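Subject: Re: Cullinane swap table, rules for bricks
Date: Jul 1, 2023

Chelsea Cropper wrote:
> Can we settle the brick rules before the next swap? In April
> two families went home with mixed bags they didn't want.

Proposed wording for the sheet, taken from what Dridden uses.

1. Loose bricks go out by the bag, 100 to a bag. Baseplates are swapped one for one and don't count toward the bag. 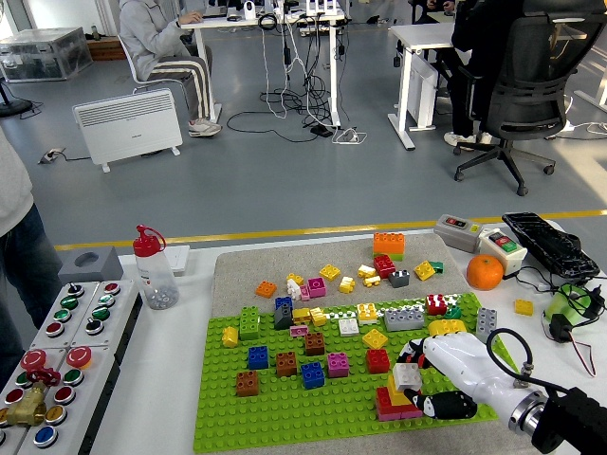

2. Sets need their booklet. If pieces are missing, write which ones on the lid.

3. Off-brand bricks go in their own bag, marked as such. Gasine bricks fit the others but the grip is weaker.

We have 17 tables booked at the Clonell hall. Sellers stay at their own table until closing, and anything left behind goes to the school.
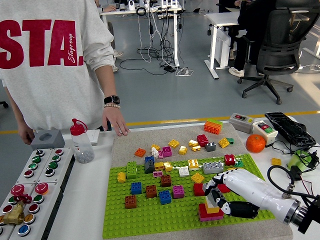 Chelsea Cropper would still like the booklet rule dropped for small sets, as most of them can be looked up online. I can live with that for anything under 100 pieces. Send other changes to the list.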